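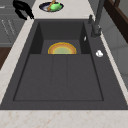
# Chapter 6: Collecting Demonstrations by Remote Control

Chapter 5 treated demonstration by direct handling, in which the teacher grasps the arm and moves it through the task. The joint encoders then record exactly what the arm did. The method is simple, but it fails when the arm exists only in simulation, and it is awkward when the teacher's own hands would block the work. This chapter covers the second common method, in which the teacher drives the arm from a separate input device and the system logs both the commands and the resulting motion.

After working through the chapter, the reader should be able to choose an input device for a given task, set the scaling between device and arm, and decide which recorded episodes to keep.

## 6.1 The structure of an episode

An episode is one continuous attempt at a task, stored as a sequence of time steps. Each step holds an observation, the commanded action, and the state of the arm and gripper. We write the episode as a list of pairs (o, a), where o includes every camera view available to the learner. Views withheld from the learner but shown to the teacher are a frequent source of error – the teacher reacts to something the policy will never see.

The running example in this chapter is the Gurnlow set, a group of simulated kitchen tasks prepared by Rosalie Prantl and Kobina Atinga. It contains 84 episodes, each limited to 4,000 time steps. The tasks involve moving dishes and small items in and near a sink.
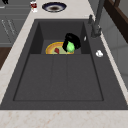

Contact between gripper and object deserves separate treatment in the log. A command to close does not establish that anything has been grasped, so the finger positions must be recorded along with the command. Occlusion makes the matter harder: with the black fingers wrapped around the green object, low over the plate, a camera looking down into the basin gets only a partial view of the contact. The small dark red object beside it is a second possible target, and a learner given the image alone has to infer which one the teacher meant. Section 6.4 shows how a task label stored with the episode removes this ambiguity.

## 6.2 Scaling and clutching

Let s be the ratio of gripper travel to hand travel. A large s allows quick transfers across the counter but amplifies tremor. A small s gives fine control near contact, at the cost of frequent clutching, in which the teacher disengages the device, recenters the hand, and engages again. In trials at Skistbridge, Hubert Zwahlen recorded 122 clutch events over a single afternoon at the smaller of two settings. Time steps logged while the clutch is open carry no intent and should be marked before training.

Thin, flat objects call for the smaller setting. The fingers must meet the rim at a suitable angle, and the steep walls of a basin restrict the approach. 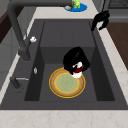

## 6.3 Choosing an input device

Three classes of device are considered:

- **Position devices.** The pose of the hand maps to the pose of the gripper, subject to s.
- **Rate devices.** Displacement of a stick or puck sets the velocity of the gripper. No clutch is needed.
- **Leader arms.** A second arm, usually smaller, is moved by hand and the working arm copies its joint angles.

Rate devices are inexpensive, but they tend to produce motion along one axis at a time, and a policy trained on such data will reproduce the habit. Leader arms avoid this and require the two arms to have matching or closely related joint layouts. We begin with position devices.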